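Youth Programs and Local News
Week 5 handout: Covering the graduation 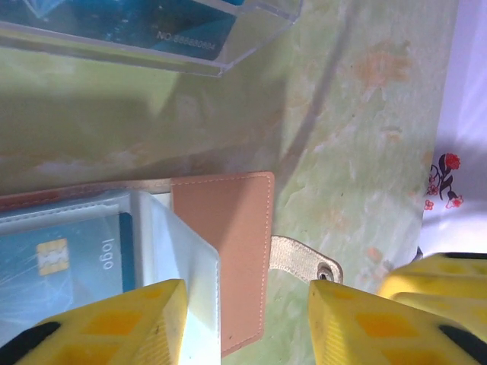 Last week we did the launch story, where an organization announces that it will be good for young people. This week is the graduation story, where the organization announces that it was. You will write a lot of both, so you may as well learn to do them without falling asleep.

Readings
Brekke, chapter 5, and the Traltby packet. Skip the foreword to the packet. It was written by the program.

The Traltby case
Traltby runs a summer leadership camp for teenagers. In August it graduated 108 of them, and the local weekly ran the press release under a staff byline with the word "inspiring" moved from the second paragraph to the first. Marit Brekke calls this "editing by furniture removal." Note what the story leaves out:

How many started. (Ivar Berge, then an intern, phoned and asked. It took him one call.)
Who pays, and whether families do.
Any sentence spoken by a person under 20.

The third is the one I mark hardest. The published piece quotes the director, a colonel, the colonel's successor and a bus company. The teenagers appear as a number and as "tomorrow's leaders," who were presumably unavailable today.

Talking to graduates
Don't ask what they learned. They have been told what they learned, often in a chant. Ask what they ate, who they bunked beside, what they'd have skipped. Joar Moen's interview in the packet gets ten good minutes out of a boy and a blister. If the subject is a minor, get consent from a parent or guardian before you record, and write down who gave it.

Parents at ceremonies will talk to you for as long as you can stand up. Be kind, take names, check spellings. Söderlund has an umlaut, and Birger Söderlund will write to your editor about it. He has written to me.

Pride is allowed
You may report that people were proud. They were; you'll see them crying into programs. Attribute it and move on. The exclamation mark belongs to the newsletter.

For Wednesday
Rewrite the Traltby release as a news story, 20 lines at most. Lead with something a reader couldn't have guessed. Bring 5 questions you would put to the director and one you'd rather not. Sverre Sandberg's group goes first, having gone last twice and complained both times.

Late work loses 10 per cent a day, weekends included.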